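About Soveck

Soveck builds payment routing software for regional banks and mobile carriers. The company was founded by Mitsuko Oda and Tanko Effiong and now has 86 employees in two offices. Our main product, Norka, moves person-to-person transfers between wallets that do not share a ledger.

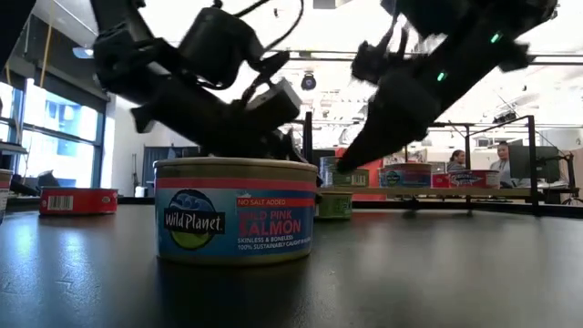 Wild Planet pink salmon, no salt added.

Norka runs in 17 markets. Settlement is handled by licensed partner banks - Soveck does not hold customer funds. Integration questions go to Corinne Ostrowski, Head of Carrier Accounts.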